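Ticket 2196: Badge export to payroll drops early clock-ins
Opened by: Cheuk-hei Huang, Groltwood site
Assigned to: Ásdís Stougaard
Priority: 4
Status: Resolved
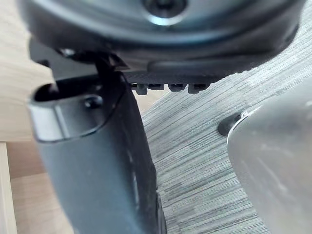
Attachment 1. Dark housing, screw and lower edge, close up.

Description
The nightly export from Gikura to payroll is missing clock-ins made before 6:00 a.m. The rows show up in the Gikura web view but not in the CSV. 58 rows missing from Thursday's file. No error in the export log.

Log

C. Huang: Reran the export by hand. Same 58 rows missing. Other sites not checked.

Á. Stougaard: Checked Ranudgate. Their file is complete. Both sites run the same version. Please send the export profile.

C. Huang: Profile attached. Row limit is 1,000, time zone field is blank.

Á. Stougaard: Row limit is not the cause. The file has 412 rows. A blank time zone falls back to the server setting, which is UTC. The day boundary is then wrong for Groltwood and early rows land in the previous day's batch. That batch is already closed, so they are skipped without a message.

O. Sauerland: Time zone was set before the July profile cleanup. Restored from backup copy.

C. Huang: Reran Thursday. All 58 rows present. Payroll import accepted the file.

Resolution
Time zone set in the Groltwood export profile. Closed batches reopened and exported again. Separate request filed to log skipped rows as warnings.

Follow-up: B. Hjaltadóttir to check the remaining site profiles for blank time zone fields.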